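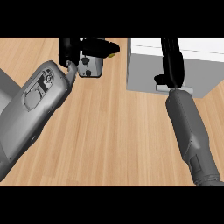
Issue 42

Re-oiling a plank floor: sanding back, filling and finishing
Graziella Cocco

These instructions cover softwood and hardwood plank floors that have been oiled before and are now dull or patchy. They do not apply to lacquered boards, which must be stripped to bare wood first, or to laminate, which cannot be oiled at all.

To find out which you have, put a few drops of water on the floor near a wall and wait. On worn oil the water darkens the wood. On lacquer it sits on the surface until wiped off.

What you need

Drum or belt sander (hired)
Edging sander
Abrasive sheets in 40, 80 and 120 grit
Vacuum cleaner with a brush head
Nail punch and hammer
Wood filler resin
Hardwax floor oil, Ruron Clear or similar
Long-handled roller, short pile
Lint-free cloths
Dust mask, ear defenders and knee pads

Preparing the room

Clear the room completely and take down any curtains. Remove skirting only if it is to be replaced. Seal the doors with tape and turn off any extraction that draws from the room.

Check every board for raised nails and punch them 2 mm below the surface. A single nail head will tear a sanding belt. Screw down loose boards into the joist, after checking for pipes and cables with a detector.

Sanding

Start with 40 grit only where there are deep scratches or cupped edges. A floor in fair condition can be started at 80.

Work with the grain, along the length of the planks. Lower the drum while the machine is moving and lift it before you stop. A drum left running on one spot cuts a hollow that shows in low light once the oil is on. Overlap each pass by half the width of the drum.

Sand the edges with the edging machine at the same grit before moving on to the next. Vacuum between grits. Finish at 120. Going finer closes the surface and the oil will not soak in evenly.

Filling

Mix the resin with fine dust from the 120 grit pass to a stiff paste. Press it into nail holes and open knots with a flexible knife, leave it slightly proud, and sand flush by hand when hard. Do not fill the seams between boards. They open and close with the seasons and the filler will work loose.

Oiling

The room should be at 18 to 22 degrees. Stir the tin well; the wax settles at the bottom.

1. Cut in along the walls with a cloth.
2. Roll a thin coat along two or three boards at a time, from one end of the room to the other.
3. After 15 minutes, wipe off any oil still lying on the surface.
4. Leave for 12 hours with a window open.
5. Apply a second coat in the same way.

Cloths soaked in oil can catch fire by themselves. Lay them flat outdoors to dry, or put them in a metal bucket of water.

Aftercare

Walk on the floor in socks after 24 hours. Keep rugs off it for 14 days. Clean with a well-wrung mop and a soap made for oiled wood.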